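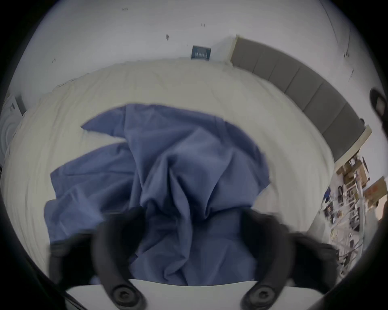

March, late evening

Darren Blackburn swears by ironing sheets. He told me so again on the stairs, with that look of his, and I said I would sooner iron the cat. But it got under my skin, and this morning I stripped the whole bed to see what I have been sleeping on.

The blue one first. It came from Hudby and was meant to be "wrinkle resistant", for which I paid 78 pounds in a sale I now suspect was never a sale. Resistant to what? Pull it up by one fold and the creases run off every which way. I tried the method from the Vavero leaflet, where you tuck one corner inside the other and it all drops into a tidy square. Mine dropped into a lump. Tried it again on the landing, more room, same lump.

Then there is the question of size. The label says it fits a mattress of 155 and I don't believe that either. I got the tape out and ran it across roughly 100 of the thing before the cat — Button — sat on the other end, and I gave up on science. 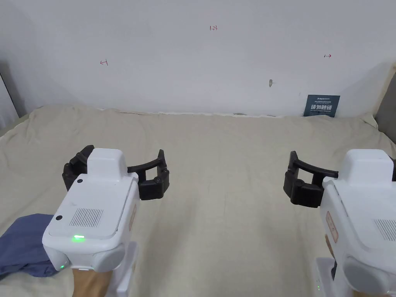

The cream sheet, rumpled as ever.

I can't say the cream one is any better, only that rumples bother me less in that colour. Mum always said a bed should air before it's made. I have never seen proof that airing does anything, but it's a good excuse to go and have toast, and I had 2 slices.

Back at it after lunch. Smoothed from the middle outwards, as instructed by the leaflet, and the middle was fine for as long as I stood there. I shall not be ironing. If Darren asks I'll say I'm considering it.

Must ring about the boiler. Pillowcases still to do.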